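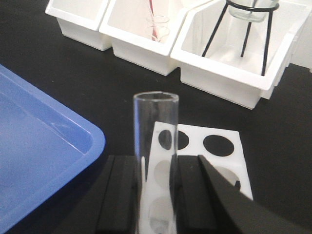

Svenja Rathjen keeps telling us that her well water tasted fine for years, and that she only sent in a sample to please her sister. We hear that a lot at Trala, and we love it when people send one anyway!

We're a small water testing lab in Skevutley, started by Adhiambo Magesa and Orest Lytvynenko in 2 rooms over a bike shop. We check wells, springs, rain barrels and the odd garden pond for hardness, iron, nitrates and bacteria.
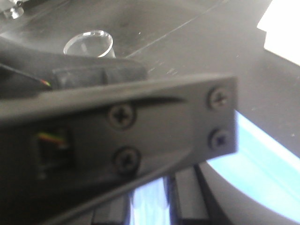
Every report comes in plain words, with a phone number on top (Orest picks up most mornings, and he'll happily talk about iron for an hour). In November we open the doors to school groups – bring a jar from your own tap and stay for cocoa.

Print this page | E-mail this page

Filed under: Who We Are, Well Water

Related:
How to fill your sample bottle
Reading your hardness number
School visits in November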